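Masking the gripper in wrist-camera depth before planning

The wrist camera in a Vendska scene is mounted on the hand, so part of every depth image is the hand itself. If those pixels reach the planner, the occupancy map fills with obstacles that travel with the arm, and the planner reports a start state in collision. The steps below remove them with a static mask plus a clearance margin.

You need a working Vendska scene with one wrist camera and one fixed camera, the Ekinar perception node, and a planner that accepts a point cloud. Damgaard is used here. Any planner with an occupancy map will do.

1. Capture the mask

Move the arm to a pose with nothing between the fingers and no surface closer than 380 mm to the camera. Open the fingers fully and save one depth image. Repeat with the fingers closed, then at three widths in between. Threshold each image at the hand depth and take the union. Save it as wrist_mask in the camera's config folder.

2. Dilate it

Grow the mask by 3 pixels. Rendered depth has clean edges, but the resampling step in Ekinar mixes hand and background values along the outline, and the mixed points show up as a thin shell floating in front of the fingers.

3. Check both views

Load a cluttered scene and open the color streams from the two cameras.
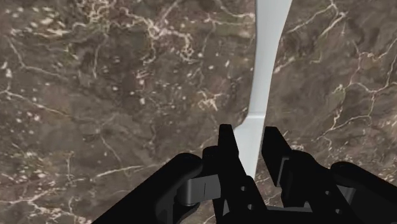
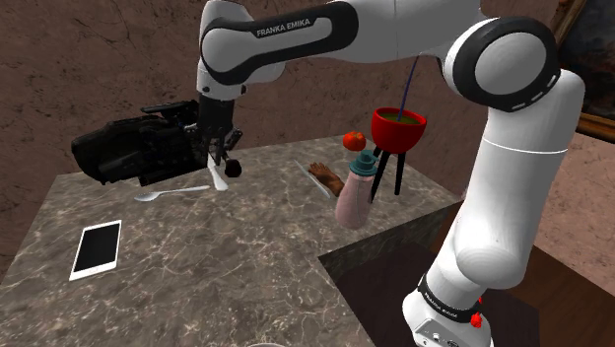
The mask has to cover the hand and nothing else. Overlay it on the wrist stream at 50% opacity and look first at the gap between the fingers. A union taken over several finger widths tends to close this gap, and everything inside it is then lost to the planner. In the wrist view, the lower end of the white object runs down between the two black fingers, so an oversized mask would delete exactly the part that matters for contact. If the gap is covered, go back to step 1 and store one mask per finger width, then select by joint position at run time.

4. Apply the mask before projection

In the Ekinar graph, place the mask node ahead of the cloud node. Masked pixels must be set to NaN. A value of zero projects to the camera origin and produces a single dense blob inside the wrist.

5. Send the cloud to the planner

Set the map resolution to 13 mm and the decay to 100 cycles. Leave self-filtering on in Damgaard for the arm links – the wrist mask only deals with the hand as seen by its own camera. The fixed camera needs the model-based filter, as its view of the arm changes with every joint.

6. Test

Request a plan from the current pose to the same pose. It should return an empty trajectory. If it returns a start-state collision, print the colliding voxels in the hand frame. Voxels that stay put in that frame as the arm moves mean the mask is too small. Voxels that move relative to it usually mean the camera timestamps are late.

Known issue: Garau scene files exported before the May release store the wrist camera with its vertical axis flipped. Flip the mask or re-export the scene.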